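La regleta de enchufes: cómo se reparte la corriente en una mesa

Texto: Telmo Ortuño. Revisión: Eimear Hegarty. Nivel: de 8 a 10 años.

Una regleta es una pieza alargada con varias tomas de corriente. Se conecta a la pared con un solo cable y reparte la electricidad entre los aparatos que se enchufan en ella. Se llama también base múltiple.

Dentro de la carcasa hay tiras de metal que recorren la pieza de un extremo al otro. El metal conduce la electricidad. El plástico no la conduce, y por eso cubre las partes metálicas y separa la mano de la corriente. Muchos modelos llevan además un interruptor que corta el paso a todas las tomas a la vez.

En las mesas de trabajo, la regleta suele colocarse en el borde del fondo. Así los cables quedan detrás y la superficie se puede usar para escribir, montar o dibujar. 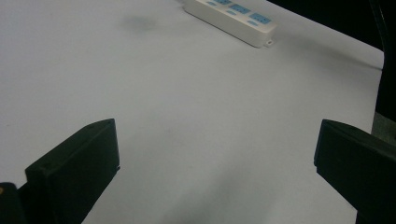
La corriente de las casas en España cambia de sentido muchas veces por segundo. Completa 50 ciclos en ese tiempo, y esa cantidad se llama frecuencia. Se mide en hercios (Hz).

Cada regleta tiene una potencia máxima, escrita en la etiqueta y medida en vatios (W). Una lámpara de mesa consume poca potencia. Una estufa consume mucha. Si la suma de los aparatos supera el máximo, los conductores se calientan demasiado y el plástico puede fundirse. Tener seis tomas no significa que se puedan conectar seis estufas.

Normas de uso:
No se conectan 2 regletas una detrás de otra.
No se introducen objetos en los orificios.
Los vasos y las botellas se dejan en otra mesa.
Para desenchufar se sujeta la clavija, nunca el cable.
Si el cable está pelado, se avisa a un adulto.

Vocabulario
Clavija: pieza con patillas metálicas que entra en la toma.
Conductor: material que deja pasar la electricidad.
Aislante: material que no la deja pasar.

Ficha siguiente: el interruptor.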